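Vultis V5 Diesel Exhaust Fluid Transfer Pump: Long-Term Review
Reviewed by Glenys Ruawai

I run a small yard with a handful of medium-duty diesels, and I have been pouring exhaust fluid out of jugs for longer than I care to admit. So when the Vultis V5 started showing up in every parts catalog I get, promising "clean, drip-free transfer from drum to tank," I was interested and also pretty sure it would drip.

I paid for this one myself. The dealer offered me a loaner and I said no, because a loaner goes back before the seals get old. We have now moved 2,762 gallons through it, going by its own meter. More on that meter in a minute.

What you get is a 12-volt pump head, a suction tube for a standard drum, a delivery hose, a nozzle with automatic shutoff, and a folded sheet of instructions in small type. The mounting bracket is sold separately. I find that hard to forgive at this price, and the bracket itself is a bent plate with two holes in it. Keegan Tuhiwai, who does most of our fueling, made one out of scrap in less time than it took me to find the part number.

Setup was easy enough. The suction tube threads in by hand and the power leads are long enough to reach a truck battery from the bed. The clamps are flimsy. One spring let go in June and I replaced the pair with better ones from the hardware store.

Flow is decent. Vultis prints a figure on the box and we never got close to it, but I have yet to meet a pump that does what the box says. It fills a truck's fluid tank quickly enough that you stand there holding the nozzle and don't bother walking away, and that suits me. The motor is louder than the old Tokarz hand unit, obviously, and it has a whine when the drum gets low that you learn to listen for. 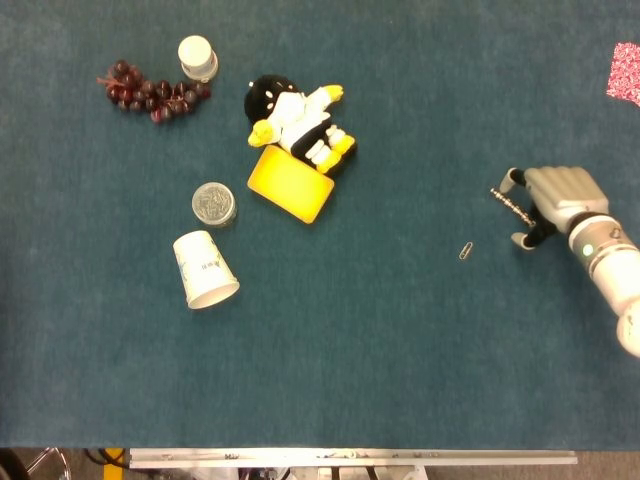 The nozzle is where most of the money went, and where I have the most doubts. Automatic shutoff works fine on the newer trucks with a proper filler neck. On our two older ones it clicks off early over and over, and you end up feathering the trigger like you would with any cheap nozzle. The bigger problem is dirt. Exhaust fluid has to stay clean, and the cap for this nozzle is a soft plug on a short strap that never wants to sit straight. I would trade it for something as plain as a small white container with a round lid, the sort of thing that closes and stays closed. Vultis does sell an "upgraded" cap. I have not bought it and don't plan to.

Now the meter. I checked it against a marked five-gallon can when it was new and it was close enough that I stopped worrying. I checked again last week and it reads high, by an amount I can see without squinting. If you bill fluid out to customers or track it per truck, check yours regularly. There is a calibration procedure on the instruction sheet. It took Keegan three tries, and the display dropped the setting as soon as the leads came off the battery. We are back to writing it down from the can.

Leaks: yes, one. The swivel between the hose and nozzle began weeping and left white crust all over the handle. A rinse with distilled water and a new O-ring took care of it. The dealer wanted $241 for a complete nozzle assembly and did not stock the ring by itself, so I matched one at the bearing shop.

I also looked at the Biltilero before buying. It costs more, comes with the bracket, and has a cap that looks like somebody thought about it. I only handled it on the counter, so I can't say how it holds up. The Asteo is cheaper but has no meter, and given how mine is behaving, that may not be much of a loss.

Would I buy the V5 again? For a yard our size, probably, if it were on sale and I didn't need the meter for billing. The pump head itself has given me no trouble at all, and it beats lifting jugs. I don't believe the "professional fleet" label for a minute, though. A shop filling trucks all day would have that swivel worn out in no time and would be ordering nozzles by the case.

Three stars out of five. I'd take one off for the bracket too, but the site won't let me do halves and two seems harsh for something I still use most mornings.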